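# Follow-up after cancer treatment should not depend on who can drive to Fontana

Most of the public discussion of cancer care ends at the last infusion or the last day of radiation. For patients, that date is the start of a second and much longer period, in which they are expected to attend visits, report symptoms, complete scans on schedule and resume the running of a household. Our region has invested heavily in the first period. It has paid very little attention to the second.

The Humgate survivorship registry lists 3620 adults who have finished treatment and remain under observation. Of these, 1120 missed at least one scheduled follow-up visit in the past year. The registry does not record why. Clinic staff, when asked, mention work shifts, child care, fatigue and distance, in that order. A patient who lives in Flesell must travel 60 miles to reach the oncology center at Fontana, and the same distance home again, for an appointment that often lasts less than half an hour. 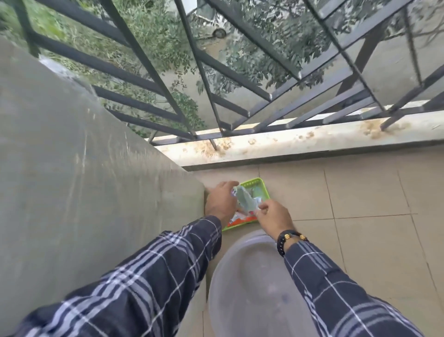

It is sometimes argued that patients who skip follow-up have made a choice, and that a health system should respect it. The argument deserves a fair hearing. Adults may decline care, and some do so for sound reasons. A decision made because the only available slot is at 7:30 in the morning, two counties away, is a different matter. It reflects how the schedule was built, and the schedule can be changed.

Two changes are within reach. The first is to move routine survivorship visits into primary care, supported by a written plan from the treating oncologist. Dr. Arturo Bellini, who directs the primary care group in Flesell, has asked for such plans for three years and receives them for fewer than half of his patients. Without one, a family physician cannot know which tests are due, which late effects to look for, or whom to call when a result is unclear. A plan of two pages would settle most of these questions.

The second is to ask about fatigue in a consistent way. Persistent fatigue is among the most common complaints after chemotherapy, and it is easily missed in a short visit. Patients tend to say that they are fine. They are less likely to say so when asked whether they can get through a load of laundry, cook a meal, or climb the stairs without stopping to rest. Questions of this kind take a minute or two and give the clinician something to compare from one visit to the next.

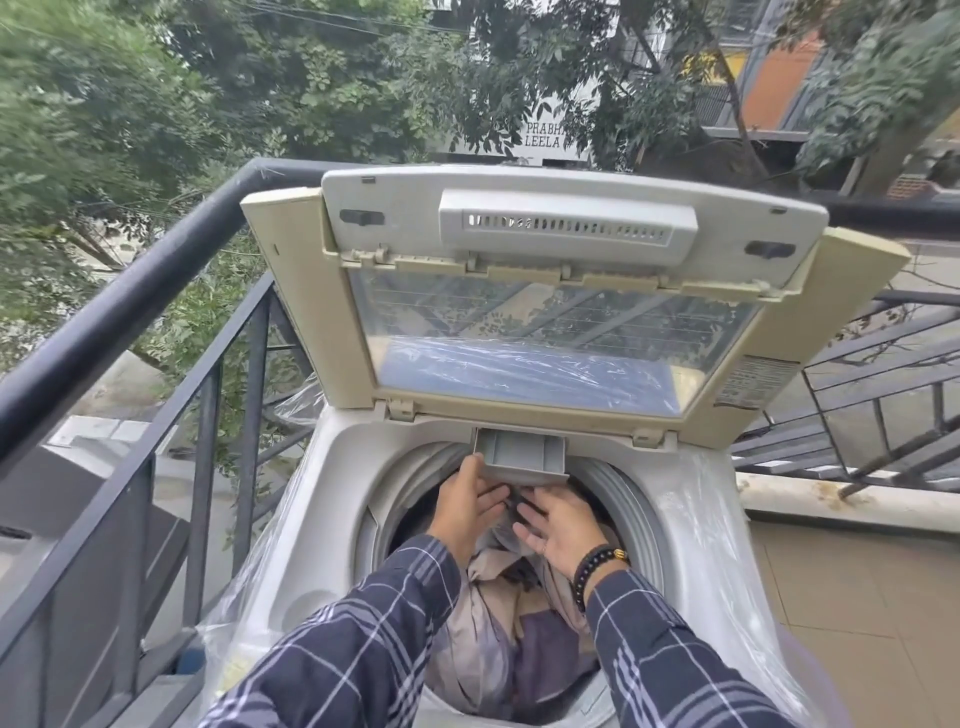

The Sterier Foundation has offered to pay for a nurse coordinator who would serve 100 patients in the first phase, beginning in May. The offer is welcome, and it should be accepted. It should also be understood as a beginning. One coordinator cannot cover the full registry, and a position funded by a grant tends to disappear when the grant does. The regional health authority should commit now to carrying the salary after the second year.

Blagoje Dumitrescu, who chairs the patient advisory council, has proposed that the authority publish missed-visit figures by town every quarter. We support the proposal, with one reservation. Figures for the smallest towns should be combined, so that no individual can be identified. With that safeguard in place, publication would show where visits are being lost and whether the new arrangements are reaching the people who need them.

The authority will take up its budget for outpatient services this spring. Survivorship care currently has no line of its own in that budget, and its costs are spread across four departments. We ask that a separate line be created before the vote, and that the written care plan be made a condition of discharge from active treatment at Fontana.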